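Looking after a white work table: stains, scratches, wobble and edges

By Wendy Bellamy
January 2020
108 shares - 8 comments 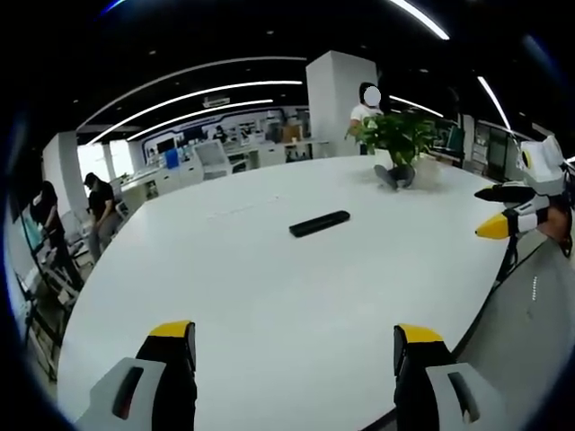

A large white tabletop with a smooth, pale surface.

Pale tops show everything. A ring from a mug or a smear of glue that would pass unseen on dark oak stands out from across the room. The same property makes them good to work on, because small screws and dark thread are easy to find and light is thrown back up under the hands. The notes below cover the common white finishes used for kitchen, sewing and hobby tables.

Identify the finish first

Most cleaning damage comes from using the right product on the wrong surface. The usual candidates are melamine, high-pressure laminate, painted board, lacquer and solid surface material. Look at the underside and at any cut hole. Melamine shows chipboard with a very thin skin. High-pressure laminate has a thicker skin, usually with a dark line where it meets the board. Solid surface is the same color all the way through. Paint and lacquer can be told apart from the others by rubbing a hidden spot with a cotton swab dipped in rubbing alcohol. If color or shine comes off on the swab, keep solvents away from the top altogether.

If the table came with a care sheet, follow the sheet where it differs from this page.

Routine cleaning

Use warm water with a few drops of dish soap on a well-wrung microfiber cloth. Wipe in straight overlapping passes, rinse the cloth, wipe again with plain water and dry with a second cloth. The drying pass removes most of the haze that people blame on the finish. Furniture polish is of no use on melamine or laminate. It leaves a film that holds dust and stops tape from sticking.

Paper towels are acceptable on laminate. On gloss lacquer they leave fine swirls over time, visible in low light from a window.

Stains

Coffee and tea: mix baking soda and water to a soft paste, spread it over the mark, leave it for a few minutes and wipe off without scrubbing. Repeat if needed. Baking soda is a mild abrasive and will dull a gloss finish if it is rubbed.

Ballpoint and marker: rubbing alcohol on a cotton pad, dabbed from the outside of the mark toward the center. Change the pad as soon as it picks up color. Not for painted or lacquered tops.

White glue: lay a damp cloth over it until it softens, then lift with a plastic scraper held nearly flat. An old store card does the job.

Super glue: on laminate, acetone on a swab, small amounts, tested underneath first. On every other finish leave it alone or shave it down with a plastic blade.

Heel marks, pencil and gray scuffs from metal tools: a melamine foam sponge, used wet and with light pressure. Metal marks look like scratches but are usually a deposit on top of the surface. Try the sponge before reaching for any filler.

Yellowing: where it is caused by sunlight it cannot be cleaned off. Where it is caused by cooking grease or old polish, dish soap at double strength will shift it. Test a patch near the back edge to find out which one it is.

Do not mix bleach with any other cleaner. Diluted bleach alone is tolerated by many laminates for short periods, but it attacks the seams and I no longer use it.

Scratches and chips

A scratch that does not catch a fingernail can be left, or hidden with a thin coat of car wax on gloss surfaces. A scratch that does catch will collect dirt and turn gray. Clean it with alcohol (laminate and melamine only), let it dry, and fill with a laminate repair paste in the closest white. There are many whites. Buy the small tube and try it on a piece of card first, then hold the card against the top in daylight. Pastes generally dry a shade darker than they look wet.

For a chipped corner, mask both faces with low-tack tape, build up the paste in 2 or 3 thin layers and let each one harden fully. Thick layers shrink and crack. Trim with a sharp blade held flat, then pull the tape back slowly at a low angle.

Loose edge banding

Iron-on banding can be set again with a household iron on a medium setting, no steam, with a sheet of baking paper between the iron and the band. Move along slowly, then press with a wood block until the edge is cool. If the old glue is dusty or missing, scrape it out and use contact cement, applied thinly to both faces and left until it no longer feels tacky.

Water gets in through the edges far more often than through the top. Swollen board does not go back down. Check the banding at the sink side or near the kettle at least twice a year - I do mine in December and again in early summer.

Wobble

Tighten the leg bolts before adding any felt or shims. Turn the table over on a blanket, back each bolt off half a turn, square the legs and tighten in diagonal order. If a screw spins in chipboard, the hole is stripped. Remove the screw, pack the hole with wood glue and toothpicks, snap them off flush and leave overnight before driving the screw again by hand. Power drivers strip chipboard very easily.

If the table still rocks, the floor is out of level. Adjustable feet are a better cure than folded card, which compresses.

Protecting the top

A cutting mat should be lifted now and then. Dyes in dark green and black mats can transfer to white surfaces, above all under a heavy machine or in direct sun. The same applies to rubber feet on lamps and appliances. Put a clear felt or silicone pad under each, or a sheet of plain white paper as a stopgap.

Hot pans need a trivet. Laminate will take brief contact with heat, but the glue below it will not, and the resulting bubble is permanent.

Clear vinyl covers are practical for children's paint sessions. Take them off afterward and dry both sides - trapped water leaves a cloudy patch on lacquer and can reach the seams on anything else.

Masking tape should come off the same day. Painter's tape gives up to a week on most brands, less near a radiator.

8 comments
Share this page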